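Keeping a Wooden Work Table in Good Shape

A solid wood table takes more abuse than any other surface in the house. Mine gets used for gluing, potting, wrapping and the odd dinner, and it has held up for 19 years with very little attention.

Wipe spills right away. Water left overnight raises the grain, and coffee gets into the finish. Use a damp cloth, then a dry one, and go with the grain.

For white rings, try a warm iron over a folded cotton dish towel. Press for a few seconds, lift, and check. If the ring has turned dark, the water has gone below the finish and you will have to sand.

Pay attention to the front edge. It wears faster than the middle, and a rough edge snags sleeves. I go over it with 320 grit every September and rub in a thin coat of Bretis oil. One can costs 42 dollars and lasts me several years.
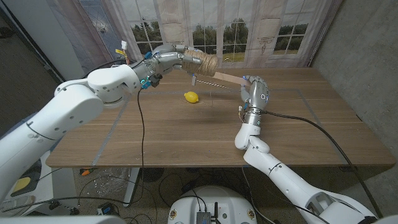
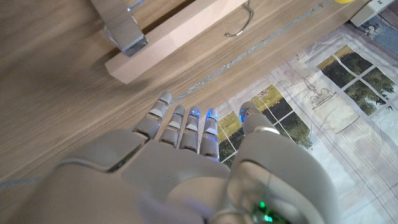
Don't put anything back on the table until the oil has dried for a full day. Spread oily rags flat outdoors to dry before you throw them out. Wadded up in a trash can, they can catch fire.

Rope and twine are handy to have nearby. Jute sheds, so brush the dust off before you oil. If you want a cut end to stay put, dab it with white glue and wind a little thread over it.

Dents can often be steamed out. Put a few drops of water in the dent, cover it with a damp cloth, and touch the tip of the iron to it. This works on bare or oiled wood. On lacquer it will leave a cloudy patch.

Felt pads belong under anything heavy, including lamps and planters. Change them when they get gritty. The cheap Foladness ones peel off in summer, so I sew mine from an old wool blanket and stick them on with hide glue.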